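### 4.2 Keeping the task board in one agreed state

Much of the disagreement between the two sites in our first comparison came down to something very simple: the board was never quite the same board twice. A peg left a few millimeters proud, a knob turned to a different start angle, a plate set down with its slots facing the wrong way, and the success rate moved by more than the difference between the two policies we wanted to compare. We found this exciting once we got past the annoyance. It meant that a large share of the noise could be removed with a written rule and a little patience, with no new hardware at all.

The rule we adopted is the Rosell reset procedure, which we wrote for this study and now use for every bimanual trial at both Terham and Amham. It has 7 steps and fits on one printed page taped beside the station. The operator places the board against a fixed stop, seats the parts in a set order from the far edge to the near edge, compares the result with a reference photograph, and only then releases the arms from their hold position. If any part differs from the reference, the reset starts again from the first step. Partial corrections are not allowed. Early on we did allow them, and operators who reached in to fix one peg quite often nudged its neighbor.

We also fixed the time allowed for a reset at 60 seconds. This sounds like a limit on the operator, but it works mostly as a check on the board design. When a reset regularly ran over, we looked for a part that was hard to seat and changed the part. Two of the early pegs were dropped for exactly this reason, and the boards have been much more pleasant to work with ever since!

Color is part of the rule as well. Parts are printed in blue or white on a white board, and the mix is deliberate. Blue parts give the vision system good contrast, while white parts on white are hard to pick out, for the cameras and also for the person doing the reset. A standard that used only the easy color would flatter every method tested on it. The matching burden on the human side is real, so the reset sheet lists the white parts first.

The hands have their own line in the procedure. Each trial record must state the posture of the left and right hand separately, using a small shared vocabulary (closed, partly open, open), together with the part nearest to each hand. We had assumed that joint logs made this redundant. They don't, because a reader at another site cannot easily turn joint values from an unfamiliar hand into a picture of what it was doing. One line of plain words can be checked against a head-camera image in a moment, as Figure 3 shows.
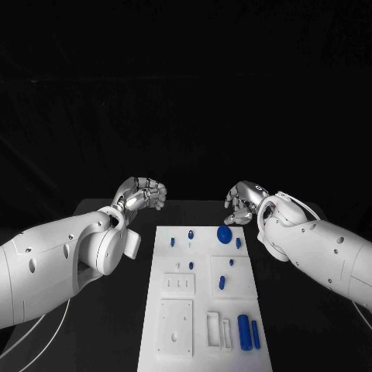
**Figure 3.** Head-camera view of the bimanual station over the task board. Trial record entry: left hand closed, near the far end of the board; right hand partly open, above the large blue knob.

### 4.3 Reporting rules

Across both sites we logged 700 trials under the procedure. Every one of them is reported, including those that were stopped. A stopped trial counts as a failure unless the stop was caused by something listed in advance, such as a lost camera stream or a tripped joint limit during homing. The list was closed before the first trial in August and has stayed closed.

We ask for three further items in any report that uses the board:

- the version of the printed part files and the material used
- the reset time for each trial, even when it falls well inside the limit
- any cable rerouting between sessions, with a note of which arm it served

The last item may look fussy. We added it after a cable change on one arm shifted its resting pose enough to show up in the grasp data, and it took us most of a week to find the cause. The Yadav scoring script, released with the part files, now refuses to run if the cable field is blank, and that small piece of stubbornness has already caught 2 sessions that we would otherwise have merged by mistake. We would be delighted to see other groups take the procedure, break it, and send back a shorter one.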